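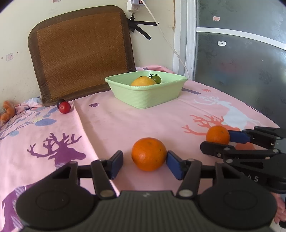

Marmalade, the bitter batch

21st February, workshop kitchen, Talville

Second go at the peel question, and I'm writing this one down properly because last time I trusted my memory and ended up with a shelf of jars labeled "good one?" and "other good one". So: notes as I go, sticky thumbprints included.

The question is still the same. Does soaking the sliced peel overnight get you a softer peel and a better set, or is it just a thing we all do because our grandmothers did it? The Durko recipe (the old typed sheet taped inside the cupboard door) says soak, no argument. The Iyer method says skip it, boil the fruit whole, slice it after. I've always been a Durko person. I'm wobbling.

What I used

Bitter oranges from the Skiren market stall, the thick-skinned kind, plus plain white sugar and lemons for the extra pectin. Same pan for both batches, scrubbed in between. Same burner too, the back left, as the front one runs hot and I've burned enough sugar on it to know better.

Batch A, soaked

Sliced last night, which took forever. My knife needs a real sharpening and not the three lazy swipes I gave it. Pith and seeds went into a muslin bag and the whole lot sat in cold water with a plate on top to keep the peel under. By this morning the water had gone cloudy and a little slippery between the fingers, and that's pectin coming out, so I was feeling pretty smug before breakfast.

Simmered with the lid half on until a piece of peel squashed flat between finger and thumb. Do this check BEFORE the sugar goes in! Once the sugar is in, the peel stops softening and you can boil it until July and it'll still chew like a bootlace. I have learned this twice.

Sugar in, stirred until I couldn't feel any grit on the bottom of the pan, then up to a full rolling boil. First wrinkle test on a cold saucer was a runny mess. The next one wrinkled nicely when I pushed it. Off the heat.

Weighed the finished marmalade at 1,262 grams, pan subtracted. A bit less than I was hoping for, but I did leave a fair amount on the spoon and the spoon did not go unlicked.

Batch B, whole fruit

So much easier to start, I have to admit. Oranges into the pan whole, water to cover, lid on, walk away. The kitchen smelled fantastic (the hallway too, I had two people stick their heads in to ask what was going on). They're done when the handle of a wooden spoon goes through the skin with no push at all.

Then you let them cool, and I did not let them cool enough. Ow. Halved them, scooped the middles back into the cooking water, boiled that for a few minutes and pushed it through a sieve. The sieving is the annoying part and I'd conveniently forgotten it exists. The shells slice like butter though, even with my sad knife, and I got much finer shreds than in Batch A.

Forgot to weigh this one before potting. I know, I know. So no fair comparison on yield, and I'll have to leave that box blank on the sheet.

Set and thermometer

The sugar thermometer is lying again. Checked it in plain boiling water and it read 206 on the Fahrenheit side, when it ought to be sitting at 212 here by the river. If I'd gone by the number I'd have overcooked both batches into toffee. Saucer test wins until we get a new one. I've put a strip of tape on the handle saying READS LOW so the next person doesn't get caught.

Tasting, still warm, so take it with a pinch of salt

A is more bitter, darker, chunkier. Proper toast marmalade. The peel has a bit of bite that I like, though I can see it not being for everyone.

B is brighter and more orangey up front, and the peel just about melts. Slightly cloudy in the jar, probably from me leaning on the sieve too hard. It would be lovely stirred into yogurt or spread in the middle of a cake.

I let both stand off the heat for a while before potting so the peel wouldn't all float to the top. A behaved. B has a definite gap at the bottom of one jar, so it probably wanted longer. Jars had been in the oven at 100 Celsius and went straight onto a folded towel for filling, and the lids went on while everything was hot.

For next time

Sharpen the knife first. Seriously.

Weigh B before potting!!

Try soaking A for only a couple of hours and see if the set suffers.

Try a little less sugar in B, it's on the edge of too sweet for me.

Buy more muslin, the old piece has turned a color I don't want to talk about.

Jars are on the lower shelf, A on the left and B on the right, and the open one of each in the fridge is for anybody with toast.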